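Section 7: Wiping down and caring for your countertop

I'm Saskia Pryor, and I write the care pages for Pomare. I cook at home most nights and I spill a lot, so most of what follows comes out of my own kitchen and a few panicked phone calls to Augustina Dramani, who handles our stone orders (and has heard it all).

Before you start

Clear off everything you can lift. I put mine on a tray on the table so I'm not shuffling the salt from one end to the other. You'll want two soft cloths, a bowl of warm water, a drop of plain dish soap, and a flat plastic scraper with no nicks in the edge. I like one with a hole in the handle, so it can live on a hook by the sink!

1. Switch on the overhead light. Polished surfaces throw a lot of glare, so move your head around and look from the side too.

2. Find the marks. Brown and tan streaks can be part of the stone or can be last night's sauce, and I've scrubbed at a vein more than once. Run a clean fingertip over the mark. If you feel an edge, it's sitting on top.

3. Lay a damp cloth over anything dried on and leave it for 300 seconds. Go make coffee.
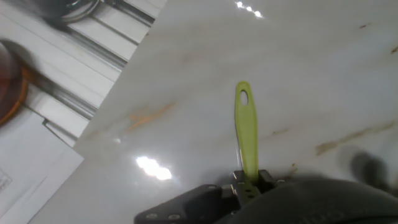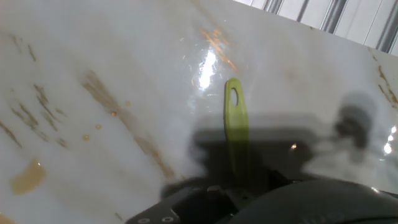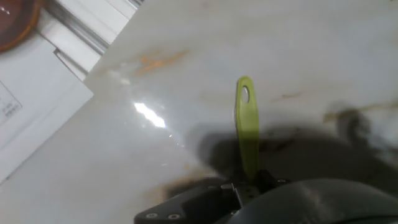

Green handle, hanging hole at the top end.

Pomare Care Guide, Issue 7, page 3779

4. Hold the scraper low and nearly flat, and push gently away from you. Short strokes. If it chatters or skips, stop and put the wet cloth back on.

5. Wipe up what you've loosened before you move along, or you'll just be pushing grit around.

6. Go over the whole top with soapy water, then with the second cloth and clean water. Dry it right up to the edge, and check the cabinet fronts for drips while you're down there. Grooves collect everything.

CAUTION: No vinegar, no lemon, no bathroom spray on marble. They dull the polish and you can't wipe that back. Steel scrapers and scouring pads stay in the drawer.

Note: If a mark feels perfectly smooth and hasn't budged after two rounds, leave it alone. It may be in the stone, or it may be a stain that has soaked in, and that's a job for a poultice (see Section 8).

Note: Sealed tops still need resealing now and then. Drip a little water on a clean spot, and if the stone darkens underneath, it's time. I do mine in October, before the big cooking season gets going.

Rinse the scraper, dry it, and hang it up. Replacement scrapers are listed with the spare parts under Betach, order code 600.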